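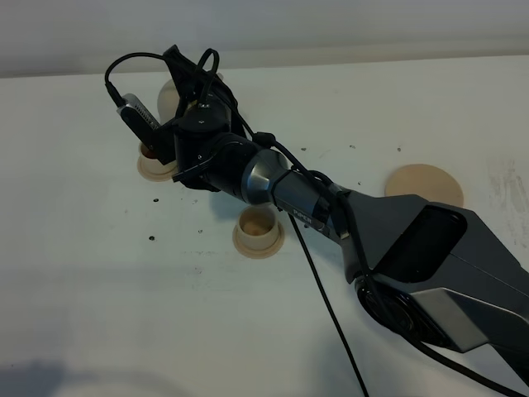
torque_muffin wrote:
I'd pull the camera cable in closer before you do anything else. A loop standing up off the wrist like that is going to find something to snag on, and then you'll spend a whole evening blaming the software. Ask me how I know!

benchgremlin wrote:
Ha, fair. It's been on my list. My thinking was that the wrist needs slack to rotate, so I left plenty and put a clip near the wrist to hold the run back along the forearm. So far the problem I'm chasing is something else though. With the fingers pointing down over the cups I get a decent grab most of the time, and then every so often the arm stops a hair to one side and just nudges the rim. Same cup, same spot on the table, same program. I logged 34 grabs last night and 6 of them were nudges. Any ideas before I start taking the mount apart?

Setup is a shared bench at Akdale, so I do have to pack the cups away at night, but the arm stays bolted where it is.

old_solder wrote:
Is the camera mount printed? If it is, check it for flex. Put a finger on the camera module and push gently sideways. If the picture shifts and doesn't come all the way back, there's your nudge.

benchgremlin wrote:
Tried it just now. Comes back fine as far as I can tell. It's screwed down to the gripper pretty tight — I went over those screws last week with the good driver.

torque_muffin wrote:
It's the cable. I'm telling you, it's the cable. When the wrist turns one way the slack is loose, when it turns the other way it tugs on the camera. A quick finger push won't show you that.

kelpwagon wrote:
Gonna disagree with the cable crowd. Look at what you're asking it to find: beige cups on a white table. I had nearly the same thing with cream-colored lids on a pale bench and the edge finder was off by a different amount every time somebody walked past the window. The arm throws a shadow on the table right under the gripper, too, and if your threshold is set a little wrong the shadow gets counted as part of the rim.

Put down a sheet of dark paper and run it again. Costs nothing.

torque_muffin wrote:
Or it costs him another evening when the cable was the problem, lol

kelpwagon wrote:
Two minutes to tape down a sheet of paper! You can time me.

old_solder wrote:
Both of you could be right, which is why you change one thing at a time. Paper first, run the same number of grabs, write it down. Then paper off, cable re-routed, same number again. If you change both and it gets better you've learned nothing.

Also wipe the table. Little dark specks on a white surface are exactly the sort of thing a sloppy blob finder will lock onto.

benchgremlin wrote:
OK so the specks I had not thought about at all. I do have a minimum blob size set but I think I lowered it when I was trying to pick up the flat disk and never put it back. Oops.

Dark paper tonight. I've got a roll of it left from the Ladska display we did in September.

quietcam wrote:
Coming in sideways here, but how are you dealing with the long cable that hangs down from the forearm and across the table? I've got one like that on mine and it drifts into the camera's view at the far end of the reach. My detector thought it was the edge of a cup. I laughed, then I was annoyed for a week.

benchgremlin wrote:
Badly! It just hangs. I was going to zip tie it to the rest of the run but the tie I used on my last arm (a Czarnecka kit, long gone) chewed through the jacket, so I've been putting it off.

old_solder wrote:
Hook and loop strap, not zip ties. Leave it loose enough to slide a pencil under.

benchgremlin wrote:
Results, for anyone who cares. Dark paper down, blob size back up, table wiped (sorry old_solder, I know, that's three things at once, I got impatient). 34 grabs, 2 nudges.

kelpwagon wrote:
I'll be taking my victory lap now.

torque_muffin wrote:
Two nudges is two nudges. What were they?

benchgremlin wrote:
Well... both came right after a big wrist rotation in the same direction. So you might get your lap too. I'm re-routing the camera cable next, with straps, and then I want to do a proper long run of over 100 so the numbers mean something.

old_solder wrote:
One thing at a time this time, please.

quietcam wrote:
Post the log when you do it. And if you find a clip that holds without pinching, tell me where you got it. The Plunetti ones I bought keep popping off at the elbow.

benchgremlin wrote:
Will do. Paper stays down for the long run, only the cable changes. Promise.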